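Where the Cans Go: Storage Habits in a Shared Kitchen
Student project report, Household Spaces and Everyday Use
Elisa Bianchini and Guido Colombo
November 8, 2022

1. What we wanted to find out

Our assignment was to pick one claim about kitchens that gets repeated a lot and check it. We picked the claim that a pull-out drawer makes people store things better than a shelf does. Groltiter, the storage guide our class was given, says that drawers "end forgotten food." Neither of us believed that when we started, and we only half believe it now.

The kitchen is on the ground floor of the Pernstead residence. It is shared by 40 residents, although far fewer cook there on a regular basis. It has white glossy counters, flat beige lower cabinets, one tall white cabinet and a refrigerator with a drawer down low. The drawer is white plastic and pulls out toward you.

2. What we did

We asked residents to keep a log sheet for 30 days. Each time they put something into the refrigerator or took something out, they were supposed to write down what it was and whether it went on a shelf or in the drawer. We ended up with 2,366 entries. That sounds like a lot, but the same few people wrote most of them, and Guido is one of those people. We left his entries in and we are not sure that was right.

We also had a short survey with one open question: "Why did you put it there?" Most of the answers were some version of "there was room."

3. What the entries show

Drinks are the interesting part. We expected cans to go on the shelves, where you can see them, and vegetables to go in the drawer. Residents put cans in the drawer all the time. When we asked why, they said cans roll on a shelf and block things, and that in the drawer you can lay them down and look at them from above.
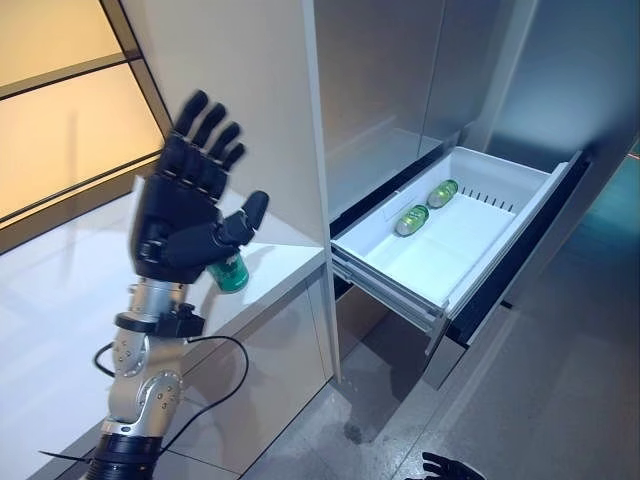 Laying cans down has its own problem. Once there is a second layer, the bottom layer might as well be gone. Several people wrote that they had bought more of something they already had. This is exactly the forgotten food that the drawer was supposed to end, so we think the guide is describing a drawer that is half empty. A half empty shelf works fine too.

The other thing is the pull. The drawer has to come out nearly all the way before you can reach the back, and people in a hurry don't do that. They open it partway and drop things in the front. Elisa tried keeping a strip of tape in the drawer to mark a "back first" line. It was ignored for a week and then somebody peeled it off.

4. Problems with our own work

The log sheet hung beside the refrigerator, so everyone knew they were being studied. Sartori, the residence down the street, let us compare notes on their kitchen, but they only have shelves and theirs is much bigger, so we dropped the comparison. We also had no way to check an entry. If someone wrote "shelf," we took their word for it.

We had planned for 200 survey answers by including the Motport building. Motport never sent the forms back.

5. What we think

The drawer changes what gets lost. On the shelves it is small jars at the back, and in the drawer it is whatever went in first. We would not tell anyone to buy a refrigerator because of the drawer. If we did this again we would log for less time, ask better questions, and take Guido's sandwiches out of the data.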